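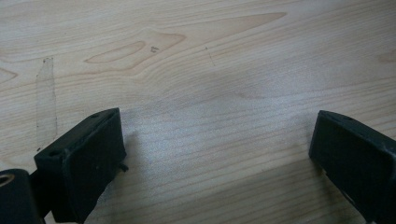 Die Werkstatt Keskin hat neue Arbeitstische bekommen. Seit dem 6. September stehen im großen Raum zehn Tische, die der Verein Proka zusammen mit Lehrlingen gebaut hat. Die Platten sind aus hellem Holz, fast cremefarben, mit einer feinen Maserung, und das Licht macht auf der Fläche einen weichen Glanz. Früher arbeitete man hier auf alten Schultischen, von denen viele gewackelt haben.

Geleitet wurde das Projekt von Ludger Seidel, der in der Werkstatt seit Januar die Kurse organisiert. Nach seinen Worten hat der Bau länger gedauert als geplant, weil die erste Lieferung vom Holz zu feucht war und zurückgehen musste. «Wir haben zwei Wochen verloren, aber die Lehrlinge haben in dieser Zeit die Gestelle fertig gemacht», erklärte Seidel.

Jede Platte wurde dreimal geschliffen und danach geölt. Renata Olszewski, die das Schleifen angeleitet hat, bittet die Benutzer, keine heißen Töpfe und keine nassen Gläser direkt auf das Holz zu stellen. Für Arbeiten mit Leim liegen Unterlagen im Regal neben der Tür. Flecken soll man gleich melden, dann kann die Stelle noch leicht nachgeschliffen werden.

Die Tische können auch für private Arbeiten gemietet werden. Ein Platz kostet 10 Euro für den Abend, für Mitglieder von Proka ist er frei. Der erste Kurs an den neuen Tischen heißt «Kleine Kisten aus Restholz» und wird von Torben Janssen gegeben. Die Anmeldung ist im Büro der Werkstatt möglich. Die alten Schultische werden verschenkt, Interessenten müssen sie selbst abholen.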